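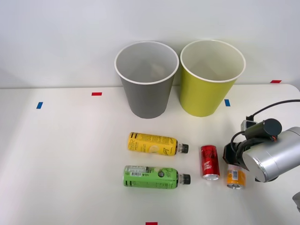 2 min read

September, mayor approval survey, second wave

Okay, the file from Sadeck finally landed a little after 9 a.m. and I've been in it ever since. We have 1,604 completes across Dritstead, so the fieldwork side did its job, and I owe Riaan a coffee for doubting him. Everything below is unweighted unless I say so. Please don't quote any of it to the council people yet!

First thing I checked was the question on whether the mayor should keep her deputy. You'll remember we argued about the wording for most of August. Keabetswe wanted "remain in the job" and I wanted "be replaced," and we ended up splitting the sample and running both. Well, the two versions don't agree. People who got "be replaced" are a good deal more likely to say they don't know. Keabetswe is being very gracious about it, which is worse than gloating.

Second thing – the rumor item. The story that the deputy was on his way out broke while interviewers were still calling, and then the mayor's office denied it the next afternoon. So we have people who answered before the rumor, people who answered during it, and people who answered after the denial. I'd love to make something of that, but Precious pointed out that the late interviews are nearly all callbacks, and callbacks are younger and rent more. She's right. I'll try it with age and housing held steady and see what's left.
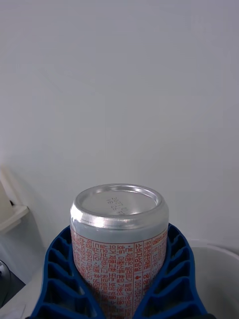
Weights next. Grunine choked on the ward codes again, same as in the first wave: Nel ward comes in with a trailing space and gets treated as its own place. I fixed it by hand and wrote the fix into the cleaning script this time, right at the top (Bheki, please pull before you run anything). After that it took 30 minutes to converge, so go get lunch.

The open-ended answers are still a mess. I pulled 400 of them for hand coding and Mandla and I each did a batch before comparing. We match nicely on "roads" and "water bills" and badly on "trust." He files anything about broken promises under trust, I'd been putting it under performance. We're going with his way, and I'll redo mine tonight.

One more thing to chase: a handful of records have an interview end time earlier than the start time. Could be the clock change on the call center's server, could be something dumber. I've emailed Sadeck and left those rows in for now, flagged in the last column.

Still to do: rerun the split by ward, ask Precious for her callback table, rename the weight variable so it matches the first wave.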